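Dish rack

A dish rack (also dish drainer or draining rack) is an open frame in which washed crockery is left to dry in the air. It is one of the humblest things in the kitchen and one of the cleverest, as it does its job with no moving parts at all!

Early racks were little more than slatted shelves fixed above a stone sink. In the hill town of Gomine, houses were built with a slotted cupboard over the basin, so that plates dripped straight back into it, and 39 of these cupboards are still in daily use. Serena Cocco, who measured them all, found that the slots match the old local plate size almost perfectly.

Bent wire changed everything. The Barrientos works began selling a coated wire rack with 16 plate slots, light enough to lift with one hand, and its rivals at Fummont soon answered with a folding one.

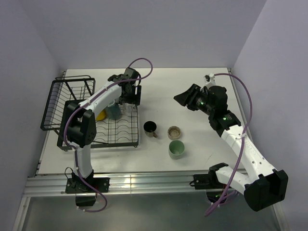
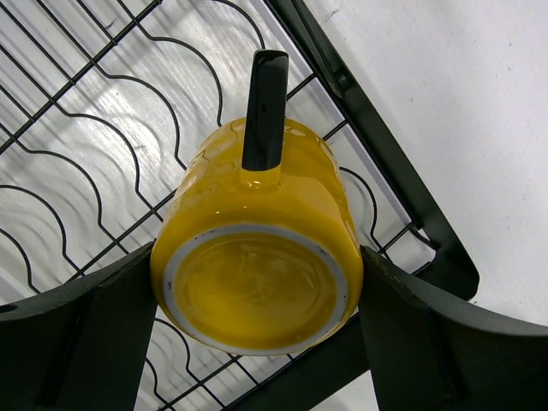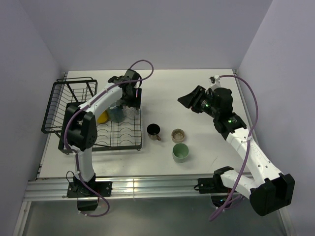

A black wire rack, and a yellow mug with its foot ring showing.

Spacing matters a great deal. Plates set too close together hold a film of water between them, while wide gaps waste room and let small saucers tip over. Deep bowls are the real puzzle, and the Briltine rack tackled them with a wonderful sloping row at one end.

Materials vary by region. Bamboo is cheap and kind to thin china but needs airing, and bare steel lasts for decades if the joints are kept free of limescale. Hartmut Kuhlmann's collection of 156 racks, open to visitors in August, includes examples of both.

See also: Draining board, Plate rack, Tea towel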